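Microfiber shedding, wash-water filters: notebook, December 15, 2023

3 min read

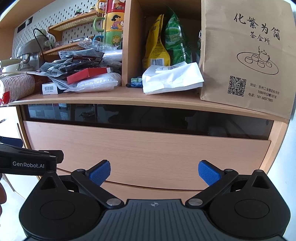

Chalerm Kaewkla thinks we should drop the coarse mesh altogether and put all our time into the fine one, and after today I'm nearly ready to agree with him. His argument is that the coarse mesh only catches lint you could pick out with your fingers, and the stuff we care about (the short broken fibers that go straight through the treatment works and out at Lillport) sails past it. My worry was clogging. It still is, a bit, but read on!

Ran the fleece load again. Same detergent dose, same short program, outlet hose into the big settling tub, then everything through the filter stack and onto the weighed papers. Four papers this time, because I finally remembered to leave one as a blank with nothing but tap water through it. We should have been doing that since April.

Fine mesh: 277 mg dry. Coarse mesh, same load: way down, barely worth the paper it sat on. I weighed it twice because I didn't believe it, then let it sit in the desiccator over lunch and weighed it again. Same answer. The fine mesh fibers look great under the scope too, lots of short ones with frayed ends, plus a few long blue ones that I think came off my own sleeve. Lab coats buttoned at the cuff from now on, me included.

Clogging: flow slowed down by the third wash but didn't stop. Fedir Prokopenko's idea of tilting the cartridge so the mat slides to one side seems to help a lot. I want to try it steeper. He has drawn a bracket for it on the back of the Didenko delivery note, so please don't throw that out, it's pinned over the sink.

Blank paper had 3 fibers on it, all cotton by the look of them. That's so much cleaner than I feared. I'd been picturing us having to throw out half the summer's numbers.

Still bugging me:
- the tub. Fibers stick to the wall above the water line and I can't tell how much we lose there. Rinsed it down with 509 ml and put the rinse on its own paper, not dry yet
- the papers curl at the edges when they dry fast, and then they shed a little onto the balance pan
- we only have fleece. Landley are sending over old school sweaters and some sports shirts, mixed ages, and I really want the old ones. Does shedding drop off after a few years or pick up again when the yarn gets tired?

Had a good long phone call with the Plelham people as well. They have the river samples from below the outfall and they're happy to swap data as soon as we agree on what length counts as a "short" fiber. They cut off lower than we do. I'd rather move to theirs and recount, it's dull work but then the two sets line up and we can finally put household wash water next to river water on one chart. I've wanted that chart for ages.

Next: steeper tilt, tub rinse result, new box of papers (the flat kind), and run the blank first, before the machine has seen any fleece. Chalerm has the fine mesh offcuts in his drawer if anyone needs a patch.

2 comments · 4 shares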